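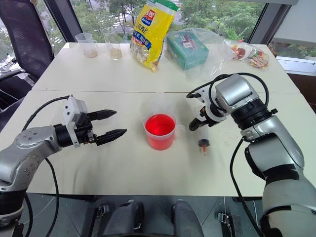
Week 6 notes: Naming pale things

Reading for this week: chapter 2 of the course pack (the one with the staple through the page numbers). Bring your Lellov paint card. If you have lost it, share with someone who hasn't, and try not to fold theirs.

1. Basic words and fancy words

Last week we split color words into two piles. Basic words are short, known to every speaker, and not borrowed from a thing: red, black, white, green. Fancy words need an object behind them or a second word in front: salmon, navy, off-white, greenish. The line leaks. Orange is a fruit and everybody lets it in anyway. Pink was a flower first, and few speakers could now pick it out of a garden.

Test for the exam: can the word be used for nearly anything that has the color? If it only works for hair, horses or wine, it isn't basic. Blond fails. So does bay. A blond refrigerator is a joke or a translation error.

2. White is a range

The Lellov card has 108 chips on it, and a good third of them would be called "white" by a person in a hurry. Ask that same person to choose a white for their own kitchen and the hurry goes away. Suddenly there is Oat, there is Chalk Barn, there is something called Tuesday's Linen that is beige and knows it.

Two things to keep apart in your notes:
- what a speaker can see (plenty)
- what a speaker bothers to name (very little, unless money is involved)

In the Kolilska survey, shoppers were shown paint samples one at a time and then in pairs. One at a time, they said "white" and looked for the exit. In pairs, the same shoppers produced "the warm one," "the hospital one" and "the one like teeth." Contrast makes people talk. Keep this in mind when you design your own survey, and show your pairs in both orders. Several of you did not do this in April and we all remember the results.

3. Silver and gray 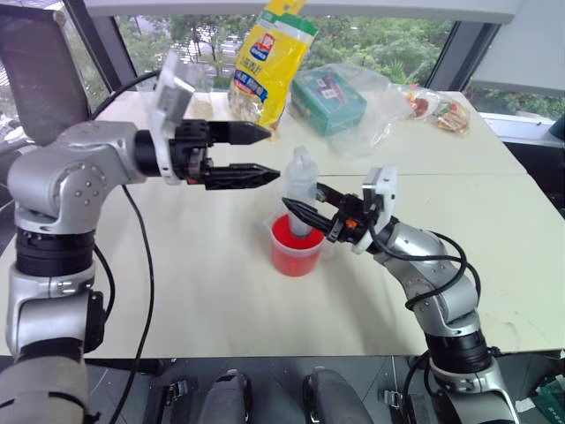 Gray is a color word, and silver is a color word with a surface attached. You can paint a wall gray and be finished by lunch. Paint it silver and people will want to know whether it shines. Say the two aloud while looking at the left arm: its rounded segments get called silver, or silver-gray by the cautious, while the padded base down in the corner is plain gray and no student has ever offered me anything else. Some of that is hue. Much of it is what we think the stuff is and how light behaves on it, which makes silver a poor entry for a chart of flat chips. The Braro chart prints it regardless, as a gray with ambitions.

Gold and brown do something similar, less neatly. Compare a gold ring, a gold curtain and a gold dog. Only one of these has to glitter. Write down what "gold" is telling you in each, and don't look it up until you have an answer you'd be willing to lose.

4. A word on "colorless"

Water, glass, prose. The third is an insult. Tài Khổng raised a fair point in section about window glass, which people call clear from the front and green from the edge without feeling they've changed their minds. I had no good reply and have moved it to week 8.

5. Assignment

Pick one pale object you own. Collect names for its color from as many speakers as will put up with you, then write 500 words on where they agreed and where they got defensive. See Lý in the course pack for how to lay out the table of answers. Use the layout — the font is up to you, within reason.

Due December 19, 2025. The paper is worth 40 of the term's 160 points. Photographs of the object are welcome but won't be graded, and "eggshell" will be returned to you with a question mark unless the object is an egg.

Language and Everyday Life course notes | Questions: see the department office | Please do not repost | Back to top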